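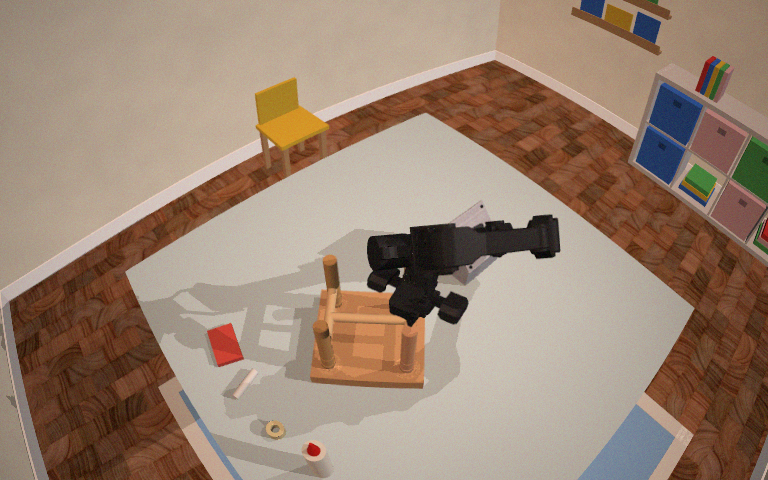 Estmont School of Art, Department of Photography and Moving Image

Against the Second Monitor
2020-04-08
by Océane Dhillon

I assisted on fashion shoots for 4 years before anyone let me hold the camera for longer than it took to hand it over. In that time I learned to steam a coat, to eat lunch standing up, and to look at a monitor with my face arranged so that it gave no opinion.

The monitor is my subject. On the last big job I worked, a knitwear campaign for Plurwood, there were two. The first was for the photographer. The second was for everyone else, and everyone else had brought a friend. A frame would come up, and before the model had put her arm down someone from marketing would ask whether the sleeve could be happier.

We shot 200 frames of that sleeve. The client bought the fourth.

I am told this is collaboration, and that I'm being romantic about film. Maybe so. My old tutor Radulović worked with one lens, a 50, and a bag of rolls he wouldn't develop until he got home. Editors hated him for it. They also had to wait until Monday to be disappointed, and by Monday they had usually calmed down and could see that the picture was good.

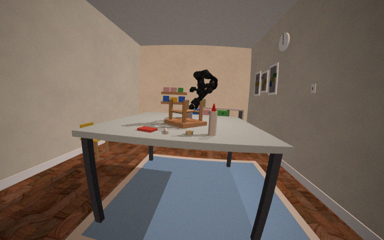
Small stool, white table.

What instant viewing has done to fashion pictures is make them agreeable. Every odd gesture gets voted out while it's still warm. You can see the result in any November issue: 42 pages of women who look as though they've been approved.

Our own students now ask for a second monitor on their graduation shoots, and the department, which can't replace a broken softbox, is thinking of buying one. The quote from Fistilus is on the noticeboard. I'd like us to spend the money on nearly anything else. Backdrop paper would do. So would a decent lunch, with chairs.

If we must have the thing, put it in the hall, facing the wall, and let marketing stand out there and discuss the sleeve.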